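Rusto Astum

The Rusto Astum is a light electric hydrofoil ferry developed by the Rusto boatyard for short crossings on sheltered water. It carries 19 passengers and a crew of two. The design was led by naval architect Idalina Lobo, who had earlier worked on fast patrol launches.

Development

Work began as a study for the Plelavano crossing, where the older diesel boats were slow and costly to run. Lobo's first drawings showed a single hull with two foils.

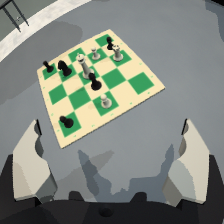
A third foil was added at the stern after tank tests showed that the boat pitched in short waves. The hull was built in carbon fibre by Tavares, a subcontractor better known for racing dinghies. It was delivered in November without its motors, which were fitted at the Rusto yard.

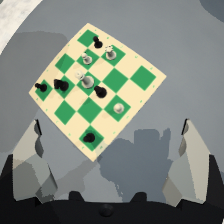
Small chessboard with five black and four white pieces

Testing

The prototype first rose onto its foils on Apr 20, 2023, with three people aboard. It stayed up for over 800 metres before settling back onto its hull. Later runs were longer and included turns at full speed, emergency stops and landings at a floating pontoon.
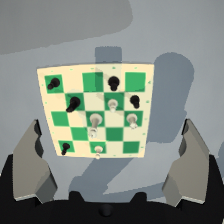
Trials were halted for 5 weeks when weed fouled the forward foil and bent a control flap. The replacement flap is thicker and can be changed without lifting the boat from the water.

Design

The batteries are housed low in the hull, below the cabin floor. Height above the water is controlled by a computer, which reads sensors in the bow and adjusts the flaps. If the system fails, the boat drops back onto its hull and can continue at low speed. 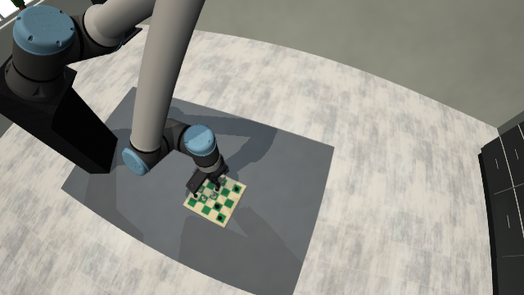
Robot arm above a green-and-cream game board

Boarding is by a side door on the port side, with a folding ramp for wheelchairs. There is no open deck for passengers.

See also
Hydrofoil
Electric boat
Plelavano crossing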